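Category: Project updates / Software

Progress report to the program office, 27 October 2022
Prepared by Zamfira Iordache

In this period we worked mostly on the grasp planner, which we call Shim, and on the way it receives data from the perception module, Dudine. The hardware was not changed. Bogdan Surdu moved the planner to the new message format in the first week, and after this the two modules stopped losing each other's time stamps.

The main difficulty was thin objects. Dudine was trained with boxes and blocks, and for a thin rod it often gave a pose with the correct direction but the wrong depth. The planner then closed the fingers too high or too low. Rajitha Abeysekara added a second estimate which uses only the wrist camera, in the last 30 mm before contact. If the two estimates do not agree, the arm waits and asks for a new one.

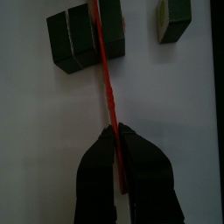
We repeated the thin object test with the new version. From 100 attempts, 63 were good on the first try. This is lower than our target, but the failures are now easier to understand. Most of them come from the moment when the fingers hide the lower part of the object and the wrist estimate becomes poor. Vasilică Onu is preparing a small change — the planner will keep the last good estimate when the view is covered.

The logging tool, Jumow, is now used by everybody in the team. It saves the joint commands together with the camera stream, and a failed attempt can be replayed in simulation. Replay is still slow for long recordings, and Dindo Barredo will look at this after he finishes the force limit in the gripper controller.

One item is late. The planned test with several objects close together needs the collision check to run within 15 ms, and at present it does not. We ask to move this test to December. The budget stays the same, and the other items of the plan are not affected.

We would also like to know if the office prefers the recordings with the next report or separately.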